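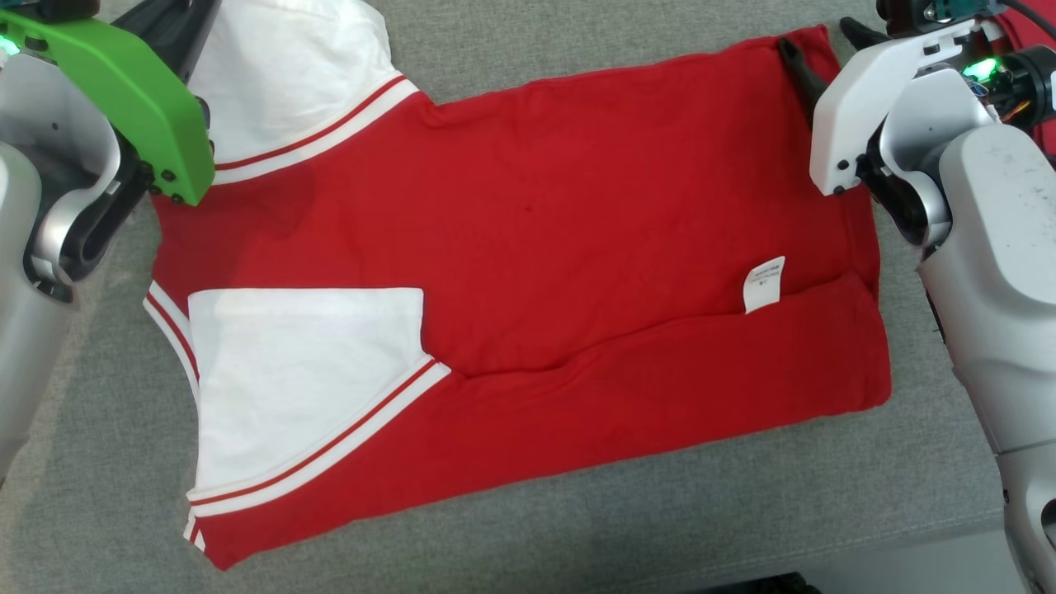 About us | Who we are

By Rosângela Meireles
30/10/2020

Hello! I'm Rosângela, and I run the folding side of Lekico, which means I spend my days helping two robot arms get to grips with other people's idea of a tidy drawer. We started with 5 of us in a unit behind the Watden building (we've grown to 8, and we've taken over the kitchen too).

What we make is examples. A learning system needs to see a job done many times over, and done a bit differently each time, before it can have a go by itself. So one of us guides the arms through a fold, start to finish, and we save everything the arms did along with what the cameras saw. Then we scrunch the shirt up and go again. A good day gets us 200 folds, and our set for Flider came to 775 in the end, all T-shirts!

I'm fussy about clothes. Plain ones are fine to begin with, but I love a shirt with sleeves in a different colour, or a bit of stripy trim – you can tell at a glance which part has gone where when you're checking the recordings. We keep the clumsy folds as well, marked as clumsy, and Weerasinghe (our other big customer) asks for those specially.

If you've got patient hands and don't mind the radio on, come and see us. Training takes a week and the first few days are mostly socks.

Comments

Bev T: Do you take old school shirts? I've got a bagful.

Rosângela: Yes please Bev, any size, buttons too!

marcus_h: Can it do fitted sheets

Rosângela: Ask me next October.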